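How to Clear Out the Bathroom Drawer (and Keep It That Way)

We have lived in our house on Umgate Lane for nine years, and I'd guess that for most of them I couldn't open the top bathroom drawer without sliding my fingers in first to push something down. If that sounds familiar, put the kettle on and set aside a morning, and we'll get through it together!

Start by taking everything out. I do mean everything, right down to the stray bobby pins (I had 46 of them, and yes, I counted, and no, I don't wear my hair up very often). Spread an old towel on the floor or find a big, roomy container to tip it all into, so you aren't tempted to shove things back before you've looked at them.

Now sort. Brushes and combs go together, then medicines, then makeup, and then the things that wandered in from other rooms, which in a house with children can be a bigger pile than all the rest. 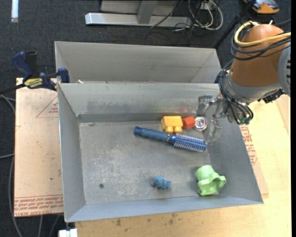 Hairbrushes deserve a few minutes of their own. Slide the tail of a comb under the trapped hair and lift it away a little at a time, then swish the bristles in warm water with a drop of shampoo. Wooden ones shouldn't be soaked, so just dip the bristle tips. Lay them all bristles down on a towel and leave them overnight.

While they dry, wipe out the empty drawer with warm soapy water and get right into the corners with an old toothbrush. I line mine with leftover wallpaper, but shelf paper from the Dosel hardware store works just as well and peels up more easily.

Last of all, put back what you use every day, up front where you can reach it. I split mine with 2 shallow trays, one for hair things and one for everything else. The travel minis went into a pouch in my suitcase, and the toys went back to the playroom, where I expect they'll stay until about Thursday.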